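# Quiénes somos

Nonduta es un taller de cocinas a medida. Diseñamos, fabricamos y montamos muebles, encimeras y zonas de fregado para viviendas y pequeños negocios. Maxine Kingi lo fundó con un solo banco de trabajo y hoy somos 13 personas en plantilla, repartidas entre el taller y la oficina técnica.

Empezamos haciendo puertas para otros fabricantes. El primer encargo completo fue la cocina de la residencia Wundoria, y desde entonces hemos entregado 766.

En nuestra cocina de muestra se puede ver una encimera blanca con brillo, fregadero de acero inoxidable, escurreplatos negro dentro de la cubeta y panel amarillo retroiluminado.

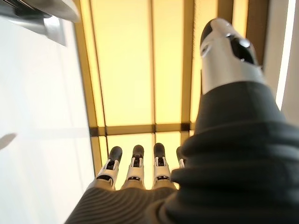
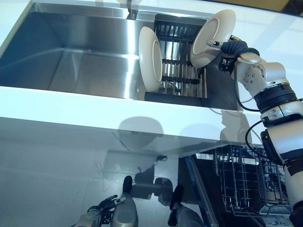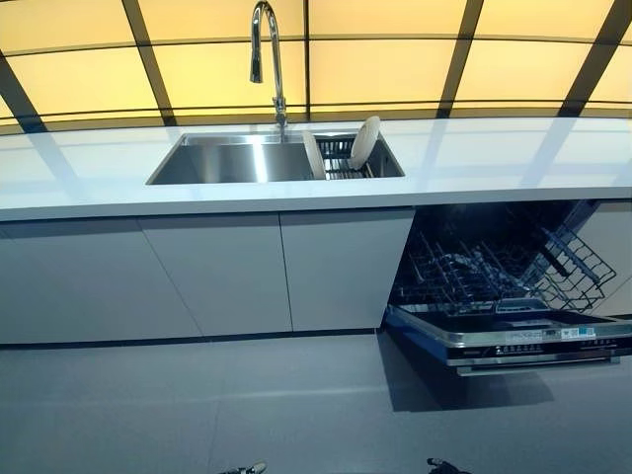 La zona de agua es la parte del proyecto a la que dedicamos más horas. Preguntamos quién friega, con qué mano, cuántos platos se usan al día y dónde se guardan después. Con esas respuestas decidimos el ancho de la cubeta y la posición del grifo.

## Cómo trabajamos

La primera visita es gratuita. Después preparamos dos propuestas con presupuesto cerrado. El plazo habitual, una vez aprobados los planos, es de alrededor de seis semanas. El montaje lo hace siempre nuestro propio equipo.

Los herrajes nos los suministra Qaisi y la iluminación la resolvemos con Idex, con quienes colaboramos desde el principio.

La cocina de muestra se visita con cita previa. Conviene traer las medidas de la habitación y, si se tiene, un plano de las tomas de agua.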